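## 4. Pressing What the Policy Cannot Feel

Contact tasks with household appliances are a lovely test for bimanual manipulation. The targets are small, the surfaces are stiff, and the appliance gives very little back to a camera. A button that has been pressed looks almost the same as a button that has not. In this section we apply Sivora, our two-stage contact policy, to a countertop microwave and ask how much of the work can be done from vision alone.

### 4.1 Task and workspace

The oven stands at the back of a white table in front of a plain fabric backdrop. We chose the backdrop to keep the visual problem focused on the appliance itself, which is hard enough: the casing is cream, most of the buttons are a pale beige close to it, and the door window is dark and reflective. The orange button is the one strong color cue on the front, and Sivora makes heavy use of it as an anchor for finding everything else on the panel.

Each arm carries a black gripper. In the right-arm variant of the task, the right gripper must bring its tip to the lower part of the control panel, below the orange button, while the left gripper waits open over the table. Figure 4a shows the right arm at the panel.

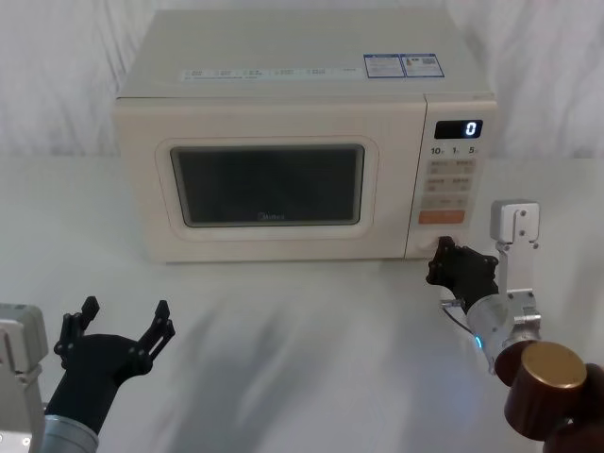
### 4.2 Demonstrations

We collected 193 demonstrations by teleoperation at our Lirnstead lab. Operators were free to choose their own approach path, and we were delighted by how varied the paths were. Some came in low along the table and rose at the last moment. Others stayed high and dropped straight toward the panel. We kept both styles. Early in the project we had tried to clean the data by hand so that every path looked alike, and the policy trained on the tidy set was worse whenever the oven was turned a little from its usual angle.

Each demonstration was split into an approach segment and a contact segment. The split point was labeled by the operator with a foot pedal, a cheap trick that saved us weeks of annotation. Eleven demonstrations had a missing or doubled pedal signal, and those were labeled again from the recorded video.

The head view gives the policy its overall layout. With both grippers close to the front of the oven, as in Figure 4b, the display, the button columns and the recessed area at the bottom of the panel can all be found in a single view. This is the moment where the approach stage hands over to the contact stage, and it is also where the older Lysenko baseline tends to hesitate, moving the two arms back and forth in small steps before it commits. 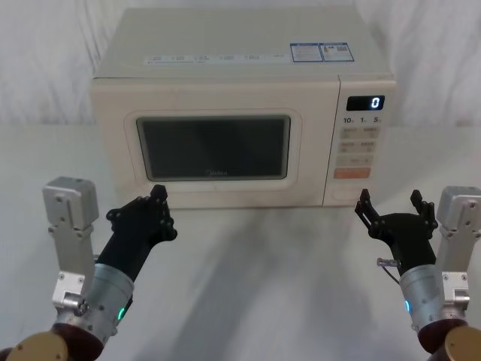 *Figure 4b. Head view with both grippers near the lower edge of the microwave. The display reads "0".*

Sivora hesitates far less. We think the reason is simple: the contact stage is trained to predict an offset from the fingertip to the target, so small errors in the base pose matter much less than they do for a policy that predicts absolute positions. Removing the offset head brought the back-and-forth motion right back, in every one of the 27 trials we ran without it.

### 4.3 What the close view adds

The close view is wonderful for position and terrible for context. Near the door, the fingers cover part of the oven's lower edge, the right end of the appliance falls outside the image, and the glass fills with dim reflections. A network that sees only this view can easily lock onto a reflection and follow it as the arm moves.

At the same time, this view holds detail that the head camera cannot offer. The rounded corner of the window and the thin reddish line around its surround give strong, stable edges at close range, and feature maps from the trained encoder light up along both. We did not ask for this behavior and were very happy to see it. The logo on the glass also draws attention, though less steadily. Figure 4c is a typical input of this kind.

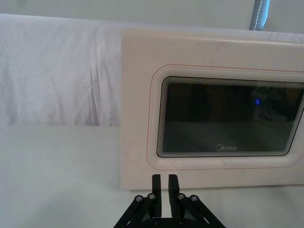 ### 4.4 Combining the views

We tested 2 ways of joining the head and close views. The first simply stacks their features before the action head. The second lets the close view query the head view, so that a local edge can be matched to its place on the whole appliance. The second works better in our hands, and the gap widens as the gripper gets nearer to the oven. With stacked features, the most common failure was a confident press in the wrong place, usually beside the target and at the correct height.

We repeated the comparison at our Brirthorpe site with the same weights and different room lighting. The ranking of the two methods stayed the same. Glare on the door remained the main source of trouble there, and a short fine-tuning run on local data reduced it without removing it. Section 5 takes up the glare problem using randomized reflections during training.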